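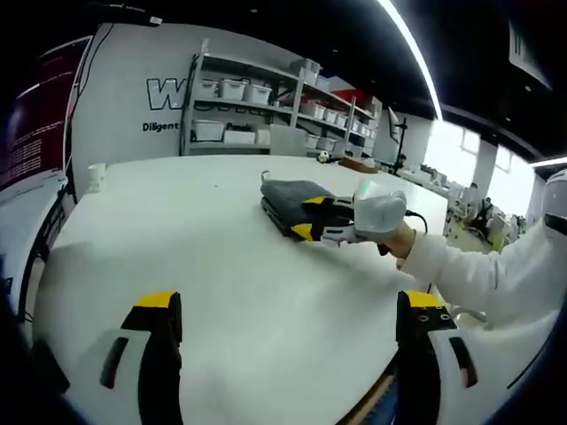 4 min read

Speaker notes: What we learned putting the Nevberg growers' co-op on text ordering
Atieno Ondieki, Sirodora
November 30, 2019

Opening

Thank the hosts. Say who I am: I run member services at Sirodora, and before that I worked the counter at the Nevberg supply store for six seasons. I still know most of the members by their account numbers.

The talk is about ordering seed and feed by text message. It is a small system. It took longer than we planned, and I want to spend most of the time on the parts that went wrong.

Slide 2 - where we started

The co-op has 2738 members spread over 17 collection points. Until last year every order went on a paper slip. The slip went to a collection point, then by truck to the Nevberg office, where two clerks typed it in. In planting season the clerks were a week behind. Members drove in to ask where their seed was, and the same clerks had to stop typing to answer them.

Slide 3 - why text and no app

We asked members what phone they carried. Plenty had a smartphone but kept data switched off to save money. Gevlow had offered us a full app with pictures of every product. We went with their text gateway and left the app for later.

Mention the cost only if asked. The contract is up for renewal and I can't go into it.

Slide 4 - how an order works

Member texts a product code and a quantity. System texts back the price and the collection point. Member replies YES. The order goes on the next truck list. Payment is at pickup, same as before.

Read the sample message out loud, slowly. People at the back could not see it last time.

Slide 5 - the first season

643 members placed at least one order by text. We had 190 orders that nobody confirmed. Most of those members thought the first text was enough. They came to collect, and the bags were not there. We heard about it.

(Pause here. Someone usually has a question.)

What we changed: the price message now starts with the words NOT ORDERED YET. It also goes out a second time the next morning.

Slide 6 - product codes

The old codes were eight digits long. Fine for a clerk, bad for a person standing in a field. We cut them to four and printed them on a card. The card was out of date by October, when Ahonen changed their feed bag sizes. New cards now go out with each season's price list.

Slide 7 - what still doesn't work

Returns. There is no way to do one by text, so it is still a paper slip.
Shared phones. Two households on one number get each other's messages.
Stock. The system will take an order for something the warehouse ran out of that morning.

Closing

Paper slips are still accepted at every collection point, and we have no date for ending them. Leave ten minutes for questions. The code cards are on the table by the door.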